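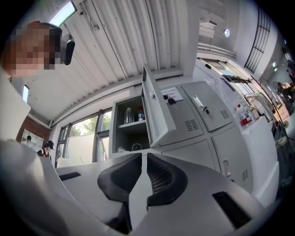
Quatre mois que j'ai le kit de pince à main Porkham et on me demande encore à l'atelier si ça vaut le coup. Ma réponse : oui, mais prévoyez un week-end et une bonne dose de patience !

Le montage d'abord. La notice annonce 28 vis, j'en avais 20 dans le sachet (merci à Dušan, qui m'a dépanné avec son stock). Les coques en plastique gris s'emboîtent bien, par contre il m'a fallu limer un peu autour des fentes. Les doigts noirs, rien à dire, deux vis chacun et c'est réglé.

À l'usage, j'adore. Je m'en sers surtout pour montrer des gestes à mon petit bras Flultholm : attraper un bocal sur une étagère, refermer une porte de casier, ce genre de bêtises. Les pots en verre, ça passe très bien. Les petites clés, c'est une autre histoire, je les lâche une fois sur deux et ça m'énerve !

Côté confort, le poignet fatigue vite, Sandrine tient neuf minutes et moi à peine plus. Je lui mets quand même 4 sur 5, et je rachèterai des doigts de rechange en août.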